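Subject: Re: [cell-upkeep] Bin cell at Groston, worn divider and clamps
List: cell-upkeep

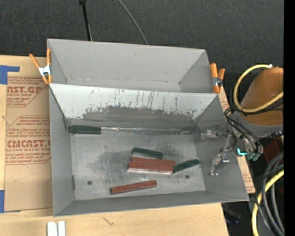

Groston cell, bin on its sheet, clamps on both sides.

Replying under the quoted bits.

> We are putting together a second bin cell at Dorkville and want it to
> match yours. How is the bin held down, and do you really leave it
> sitting at an angle? Our Istix fixture notes say to square it to the
> table.

It is held at the sides with two orange-handled spring clamps, upper left edge and upper right corner. There are no bolts. We tried squaring it and lost reach into the corner nearest the arm, so the skew stays. If you move the bin, redo the bin corners in the config before you run anything. Our last full re-teach was in August and the count has gone up by 3,848 picks.

The brown paper-covered sheet under it is acrylic with the paper left on. Tape the left side down with blue tape and check the tape when you check the clamps. Ours creeps if the tape lets go.

> What is the wear on the divider? Is that the gripper hitting it?

I put it down to the gripper, mostly from picks along the back of the front compartment. The coating has gone in a ragged patch along the lower part of the divider, widest from the middle to the right. There are fine vertical scratches higher up as well. I raised the approach height after pick 1,515 and the patch has grown less since, but I have not fixed it. Czerwiński quoted us for a recoat and I would sooner wait until the bin has to come out anyway.

The smudges on the floor do not wipe off. They have caused us no trouble with the red blocks. The dark green ones get missed more often, and 68 of the last 1,158 attempts were misses on green lying against the divider. A block tight in the back left corner is the worst case.

> Anything to watch with the cables?

The yellow one looped around the orange section of the arm. Leave enough slack that it doesn't pull when the wrist turns in over the right wall. The thin black ones down to the gripper want a look at every service, mainly where they pass over the grey collar. Keep the thick hoses clear of the front right corner of the bin.

I use three green and three red blocks for the check run after any change. Start with one on its own near the front wall, then do the bunched ones.

Please send the Dorkville clamp positions to the list when you have them.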